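2019-03-28

The handbook for the demonstration room at Radasska began as a single sheet taped to a door. It now runs to 101 rules, and the woman who keeps it would like it known that she only wrote the last 60-odd of them under protest.

"The first version said be careful and put the chairs back," she says. "I still think it was our best work."

She asked me to leave her name out, on the grounds that everyone in Vuvstead who has ever been told off about a charging cable already knows it. Her title is standards lead. She shares an office with a printer and a shelf of binders, and she offered me the better of the two chairs, which says something about the other one.

Radasska records people doing everyday jobs by hand with instrumented grippers, mostly folding, sorting and packing, so that robots can be taught from the recordings. Some of the work goes to Abella, which builds the arms. The rest goes into a shared library called Cleka, where other outfits can pick it up and, in her words, "find every mistake we made in October."

October comes up a lot. That was when she pulled 485 recordings out of a batch of 800 because the people making them had been told three different things about where to start a fold. Some began at the collar, some at the hem, and a few had been advised to do whatever felt natural.

"What feels natural is a terrible instruction," she says. "I've watched how people fold at home. My own cupboard is a disgrace. But you can't have one shift doing it the way their mum did and the next shift doing it off a video."

So were the 485 thrown out? She looks a little pained. They were relabelled, which took longer than making them again would have, and she has the timesheets to prove it. Rule 4 dates from that week. It says that a change to the instructions gets a new version number, even if the change is a comma. I asked whether anyone had ever changed a comma. She had, twice.

Most of the handbook is less exciting than that. Fingers get wiped at the start of each shift. Nobody hands a gripper to someone else while it's closed. If an operator's wrist starts to ache they stop, and the half-finished recording is marked as stopped, with no questions and no sighing from the next table. The sighing is in the text. She wouldn't tell me who it was aimed at.

There's a whole page on what counts as a failure. A dropped sleeve that gets picked up again is kept. A dropped sleeve followed by the operator using a bare hand "just to fix it" is not, and this is the rule people break most often, because a bare hand is a marvellous tool and it's always right there.

"They don't even know they've done it," she says. "You play it back and they're honestly shocked. Whose hand is that?"
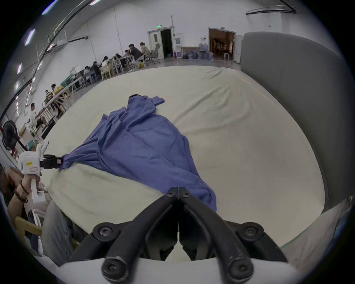 Shirts have their own chapter, and it's the one visitors argue with. Towels have four corners and no opinions. A shirt has a collar, two sleeves and a talent for hiding one under the other, so the handbook spends a good while on the opening grip. With a crumpled long-sleeved shirt like the blue one, the white gripper's jaws have a gathered corner pinched hard enough to twist it, while the black gripper's fingers are shut near the hem. She likes to talk new starters through that sort of moment, since a tight pinch gives you a secure hold and a bunched-up corner, and you have to decide which one you care about. The handbook's advice is to take less cloth than you think you need. The plain cream cover on the table gets a line too: smooth it before the shift, then leave it alone.

Jewellery was a longer fight. An early draft banned it outright, and the operators objected, fairly, that some of them don't take theirs off for anyone. The current wording allows bracelets and beads so long as they stay clear of the jaws. She calls it her one diplomatic success.

I asked what she'd cut if she could. She opened a binder and went quiet for long enough that I drank most of my tea.

"Rule 62," she said finally. "It says to read all the other rules first."

Abella wants a shorter edition for its own floor, four pages at most, and she's been working on it after hours. When I left she had it down to 19 pages and was arguing with herself about the section on chairs.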